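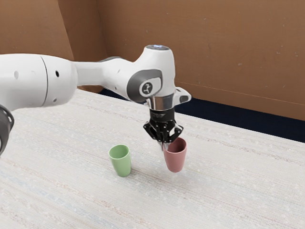
# Tonden 抓取与运动规划套件:功能、配置与我们的保留意见

阅读时间:9 分钟

2023年2月22日,星期三

Tonden 是一套给单臂操作工位用的软件,包含感知、抓取生成、运动规划、夹爪控制和一个仿真环境。Zirari 代理它,我们店里也上架它,所以下面的话请带着这一层关系去读。厂商的宣传册写得很满,“开箱即用”出现在封面和封底。我们把它装在自己的机器上用了一阵,觉得有几处值得买,有几处在掏钱之前最好先问清楚。

这一页只讲软件,机械臂和夹爪另购,套件里不带任何硬件。

## 它管什么

从相机数据进来,到关节指令出去,中间的环节它都想管。感知模块把桌面上的物体分割出来,给每个物体一个位姿;抓取模块在物体上生成候选抓法,按打分排序;规划模块为排在前面的候选求一条无碰撞轨迹;执行模块负责跟踪轨迹和开合夹爪。上面再盖一层任务编辑器,用户可以把“抓起粉杯”“移到绿杯上方”“放下”这样的步骤拖成一串。

任务编辑器是宣传材料里着墨最多的部分,也是我们最不看重的部分。两步三步的任务拖起来确实方便,一旦要写“如果抓空了就重新看一眼,再换第二个候选”,画布上很快就全是连线。我们最后还是回到了脚本接口。脚本接口写得规矩,函数名一眼能懂,报错信息也给得出是哪个环节失败,这一点比同价位的几家强。

## 演示任务:两只杯子

套件自带的入门任务是套杯:桌上两只上宽下窄的杯子,一粉一绿,机械臂从杯口夹住粉色那只,提起来,移过去,放进绿色那只里。听着像幼儿园手工,对软件来说却不算太客气。杯壁薄,夹爪有一侧的指尖要伸进杯口;两只杯子靠得近,手指张开的时候容易扫到旁边那只;放下时杯底要对准另一个杯口,偏一点就卡在沿上。

我们喜欢这个任务,因为它藏不住毛病。位姿估计差几毫米,在推箱子的任务里看不出来,在这里马上露馅。

也有不喜欢的地方。默认场景里桌上只有这两只杯子,颜色差别明显,形状相同,光线柔和均匀。感知模块在这种条件下表现得好,说明不了多少问题。真正的工位上会有反光的托盘,会有透明杯,会有一只横躺着的。厂商的文档里有“杂乱场景”一章,正文两段,配了一个链接,链接指向“即将推出”。

## 感知

标称刷新率 30 Hz。这个数字我们在自己的机器上量到了,前提是只开分割、不开位姿优化。把位姿优化打开之后,刷新率就不再是这个数,文档里没有写会降到多少,要看物体数量和显卡。对静止的桌面任务影响不大,对传送带上的活就得另算。

带纹理的台面值得单独提一句。入门场景里的桌面是浅色的,带织物一样的细横纹,分割模块在上面没给我们找麻烦。换成自己做的格子布贴图以后,它把一块深色格子认成了物体,还很认真地为它生成了抓取候选。把最小高度阈值调上去可以解决,只是这个参数埋在配置文件里,界面上找不到。

杯子内壁的深度也要当心。仿真给出的深度是干净的,内壁一路到底都有值;真实深度相机往杯口里看,常常是一个洞。套件提供了噪声模型,默认关闭。我们的建议是装好以后第一件事就把它打开,哪怕成绩会难看。

## 抓取生成

抓取模块对平行夹爪支持得最好。夹爪需要一份几何描述,写明手指行程、指尖形状和连杆在张开时占的空间。最后这一项很多人会漏。连杆式夹爪在开合过程中外廓一直在变,如果只给软件一个闭合状态的模型,规划出来的轨迹在张开时可能碰到旁边的物体。套件允许按开度分段给出碰撞体,我们认为这是整个产品里做得最踏实的功能,宣传册上却只字未提。

打分函数偏爱对称的抓法。拿杯子来说,它会倾向于从侧面夹住杯身中部,把从杯口竖直下探的抓法排到后面。可是套杯任务偏偏需要后一种,因为从侧面夹着杯身往另一只杯子里放,手指会先撞上对方的杯沿。解决办法是在任务里声明“放置后的约束”,让抓取阶段就考虑放置。功能是有的,入门任务也用了,自己新建任务时默认不启用。我们第一次照着文档从头搭,搭出来的机械臂稳稳地夹住了杯身,然后规划器报告无解。

夹住之后的判断比较粗。软件看夹爪开度,开度停在设定范围内就算抓到了,不看物体有没有歪。杯子在手指间稍微倾斜,它照样往下走。可以加一步“抓后重看”,代价是节拍变长。

## 运动规划

厂商给出的单次规划中位时间是 313 毫秒。我们不怀疑它量得出来,只想请各位注意“中位”两个字。工位上让人头疼的向来是最慢的那几次,而产品资料里没有尾部的数据。我们向 Zirari 要过,得到的答复是“视场景而定”。

实际用下来,空旷桌面上规划很利落,轨迹也顺,看不到早年那种手腕无缘无故转一整圈的动作。障碍物一多,求解时间的起伏就大起来。规划器带随机性,固定随机种子可以复现结果,这对排查问题很有用;但固定种子以后得到的成绩好看与否,也就带上了挑选的嫌疑。看别人演示时不妨问一句种子是怎么定的。

提起之后的阶段,软件会把手里的物体并入机械臂的碰撞模型,一起参与避障。这件事听起来理所当然,有些竞品却要手工写。Tonden 做成了自动,粉杯离开桌面以后,规划器就把它当成夹爪的一部分来算它与绿杯之间的间隙。间隙余量可以设,设得太小会擦碰,设得太大则在两只杯子靠近时直接无解。默认值偏保守。

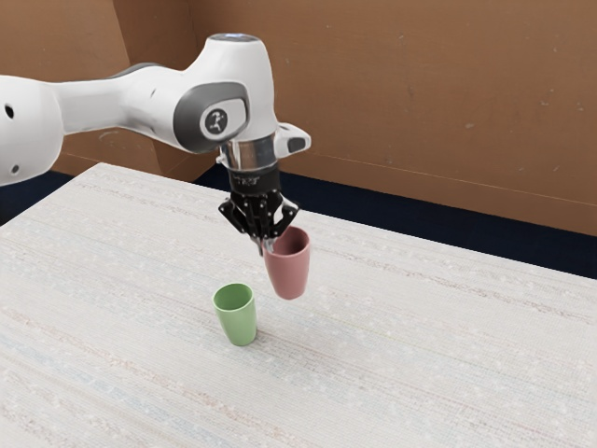

有读者留言问,既然抓取和避障在仿真里都能跑通,是不是可以先买仿真模块,把程序写完,到现场接上真机就能交付。留言里还说,自己手头的项目在 Culari,工期紧,真机要到九月才能到位,想趁这段时间把软件的活先干掉。

程序可以先写,交付日期请不要照着仿真的成绩去定。任务流程、坐标系、错误处理、与上位机的通信,这些在仿真里写好以后大多能直接搬过去。会变的是接触:杯壁的弹性、指垫的摩擦、夹爪闭合瞬间物体被带歪的那一点点。套件的物理引擎把杯子当刚体处理,摩擦系数由用户填写,填多少就信多少。留给真机调试的时间,我们会按写程序的时间再留一份。

## 仿真模块

仿真模块可以单独购买。渲染的观感不错,光面外壳和金属法兰上有像样的反光。不过观感与训练或验证的价值是两码事,我们更关心能不能批量改变条件。可以改的有:物体位置和朝向、台面贴图、灯光强度、相机位姿、深度噪声。不能改的有:物体的形变、杯壁厚度的批次差异、夹爪磨损。

批量测试工具能一次排 100 个随机初始布局,跑完给出一张表,每行写明停在哪个阶段。表格比总成功率有用得多。我们曾经把大量时间花在调规划参数上,后来翻表才发现多数失败停在感知,规划根本没轮上。

有一处要提醒。工具对“成功”的默认定义是被抓物体最终位于目标区域之内。套杯任务里,粉杯斜靠在绿杯口上也可能落进这个区域。请自己加上姿态条件,否则数字会虚高。厂商演示用的是哪种定义,产品资料没有说明。

## 控制与接线

执行模块支持位置控制和速度控制,力控要另买扩展。没有力控的情况下,放杯子这一步完全依赖几何精度,往下压多深由程序写死。若是薄壁件、易碎件,我们认为力控扩展应当算进预算,别当成可选项。

夹爪通信走串口或以太网,驱动程序覆盖了常见型号。列表之外的夹爪需要自己写适配层,模板是有的,注释也过得去。腕部如果另外装了支架或相机,记得把外形加进碰撞模型,软件不会自动知道那里多了一截东西。

急停和安全区不在这套软件的职责里。界面上有一个红色的“停止”按钮,它发的是普通停止指令,不能替代硬件急停回路。说明书第二页写了,字很小。

## 配置要求

内存:32 GB 起。低于这个数仿真和感知不能同时开。
显卡:独立显卡,厂商提供兼容列表,购买前请核对驱动版本。
操作系统:Linux 长期支持版。Windows 下只有任务编辑器可用。
网络:首次激活需要联网,之后可以离线。
界面语言:英文、中文。中文翻译不完整,报错信息仍是英文。

## 授权

按工位授权,一台控制机一个许可。换机器要先在旧机器上注销,旧机器坏了开不了机,就得写邮件请 Zirari 处理,工作日处理。更新包含在首年费用里,次年起单独收费。不续费软件照常能用,只是拿不到新的夹爪驱动。

仿真模块的许可与主套件分开计算。只做离线开发的用户可以只买仿真,等真机到位再补差价,补差价的办法目前写在报价单的备注里,没有写进合同正文。下单时请让销售把这条加进去。

## 和 Belkadi 比

常有客户拿它与 Belkadi 的同类产品放在一起问。Belkadi 的任务编辑器更顺手,分支和重试画起来清楚,培训操作工也快。它的碰撞模型只接受固定外形的夹爪,连杆式夹爪得按最大外廓去包,物体靠得近的时候损失很多可行的抓法。物体之间间距宽裕、换型频繁的工位,我们会推荐 Belkadi。需要在拥挤处下爪、又有人愿意写脚本的,选 Tonden 更合适。

两家都宣称能处理“未知物体”。两家的试用版我们都拿一只带把手的杯子试过,两家都把把手当成了另一个物体。

## 试用

试用许可有效期内功能不受限,批量测试工具也能用。建议带着自己的物体模型来试,入门任务跑一遍就够了。申请时请注明机械臂与夹爪型号、相机型号、工位上最难抓的那件东西。最后一项请务必填写,我们会先在仿真里搭一遍再回复您,搭不出来也会照实说。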